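7. When the gripper drops things (or won't let go)

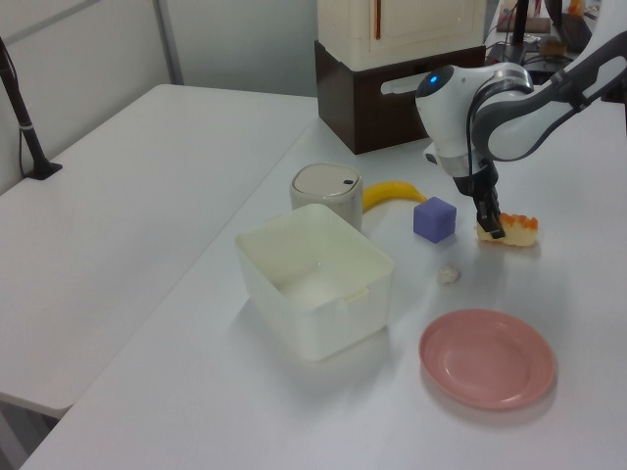

Gripper closing on the left end of a long toy food piece. A grab near one end is where slips usually start.

I wrote this section after a pretty humbling week with the Lenz arm on the Joter controller. It had been sorting toys into a bin without much fuss, and then one afternoon it started dropping every long piece it picked up. Then it threw fault 429 and froze with the fingers clamped shut. I did a few dumb things before I got it sorted out, so please borrow my notes and skip those!

What you'll notice first

Long or soft pieces tip and slide out partway through the lift, while cubes and other chunky stuff still go fine. After a handful of bad grabs the controller stops the arm and shows 429, which on our setup means "grip position not reached." The arm holds its pose and stays powered. It may look like it's done for the day. It isn't.

CAUTION: Don't reach in and tug on the piece while the arm is holding. I did, the fault cleared itself, and the wrist moved with my thumb right next to it. Hit the stop button first, every time, even if you only want to nudge something.

Clearing the fault

1. Press the stop button and wait for the controller to show HALT.

2. Put one hand under whatever the gripper is holding.

3. On the Truloris panel, open Tools, then Gripper, then Manual Release. Tap it once. The fingers open slowly, and tapping again just closes them (ask me how I know).

4. Take the piece away and look at the fingertips. Mine had a smear of something gummy on one pad. Wipe both pads with a dry cloth and leave the solvent in the cupboard.

5. Follow the gripper cable by eye from the wrist down to the gripper. You want a little slack and no kinks. If the plug feels loose, power the whole arm off before you push it back in.

6. Release the stop button, step back, and press Home.

Fixing the grab

7. Go to Grip Settings and write down what's there before you change anything. I had closing force at 18 and speed at 100, so the fingers were snapping shut on a light piece and knocking it crooked.

8. Drop the speed to 40 and raise the force to 19. Yes, one step. I went up by a lot more the first time and left dents in the toy.

9. Re-teach the pick point for long pieces so the fingers come down over the middle. Jog the wrist sideways in small steps – the big step size will run you into the table.

10. Run one pick at low speed with your hand on the stop button. If the piece stays level all the way to the bin, run a few more before you go back to normal speed.

Note: Saving doesn't happen on its own. Press Store on the panel or you'll be right back at the old settings after the next restart.

Still seeing 429?

Swap the finger pads and try steps 6 to 10 again. If that doesn't do it, leave the arm stopped, copy the fault log to a USB stick, and send it to the Batilberg service desk with your old and new grip settings.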